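Last updated November 27, 2019

## Sorting small things with open bins

Most drawers and shelves get into a muddle for the same reason: too many kinds of thing in one space. A few open bins will fix it, and they needn't match.

**Start with the bins empty.** Set them out on a table before you fetch anything to sort. If you begin with half-full ones, the old contents tend to stay where they were.

**Use three to begin with.** Keep, mend and give away is the usual split. For a kitchen drawer, try daily, now and then, and baking.

**Choose different colours.** You will remember "red is for mending" long after a paper label has dropped off. Clear or cloudy white is good for anything you need to check at a glance.

**Put something underneath.** A mat or an old tablecloth stops bins sliding and catches dropped screws. Plain is better than patterned if you are sorting beads or pins.

**Measure the shelf first.** Ours is 800 mm wide and takes three bins with a hand's width to spare. Check the depth too, as bins sold together are not always the same size.
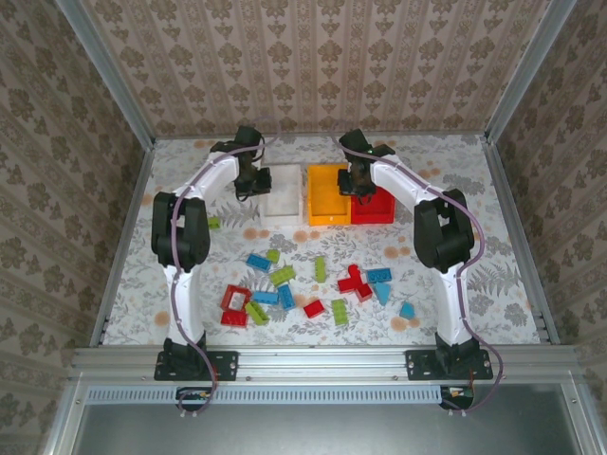
*Photo: Fitzgerald Bellamy / Nerwood*

Stand the bins side by side towards the back of the table, with the working space in front of you. A white, an orange and a red one are easy to tell apart. Where one is shorter from front to back, you can bring it forward a little so it is simpler to reach into.

Empty the drawer in small handfuls. Anything you can't place in a few seconds goes to one side until the end.

Wash plastic bins in warm soapy water every 7 weeks or so, and dry them before they go back on the shelf.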